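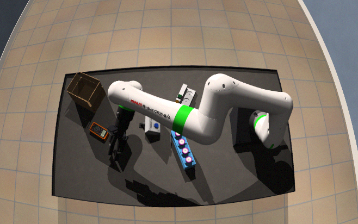 **Przemysław W.** schrieb:
Guten Abend zusammen, ich möchte im Juli in der Küche neue Fliesen legen und kann mich bei der Fugenfarbe nicht entscheiden. Der Raum hat 7 Quadratmeter, die alten Platten sind schon draußen. Mir gefällt die Mischung aus Hellbraun und Pfirsich wie auf dem Boden oben, mit den dünnen blaugrauen Fugen dazwischen. Meine Frau meint, blaugrau macht den Boden kalt, und sie will Beige. Der Verkäufer bei Živković hat mir zu Beige geraten, aber er hatte auch nur Beige auf Lager. Hat jemand Erfahrung damit?

**fugenfee52** schrieb:
Beige in der Küche? Bitte nicht. Nach einem Winter ist sie vor dem Herd dunkel und unter dem Tisch noch hell. Bei uns war das so, ich habe über 32 Euro für Reiniger ausgegeben.

**Uvov** schrieb:
> Beige in der Küche? Bitte nicht.

Sehe ich anders. Wir haben Beige von Flitix und imprägnieren einmal im Jahr, da wird nichts dunkel. Wichtiger ist die Breite: bei quadratischen Fliesen 2 mm, wenn die Kanten gerade genug sind.

**fugenfee52** schrieb:
2 mm auf altem Estrich, viel Spaß. Und wer imprägniert wirklich jedes Jahr?

**Uvov** schrieb:
Ich. Immer am Samstag vor Ostern.

**Przemysław W.** schrieb:
Danke für die Antworten! Der Estrich ist leider alt und hat eine Welle bei der Tür — ich werde also zuerst ausgleichen. Ich kaufe von beiden Farben eine kleine Packung und mache eine Probe auf einem Brett. Wie lange muss ich warten, bis die Farbe der Fuge endgültig ist?

**Uvov** schrieb:
Eine Woche, vorher sieht alles zu dunkel aus.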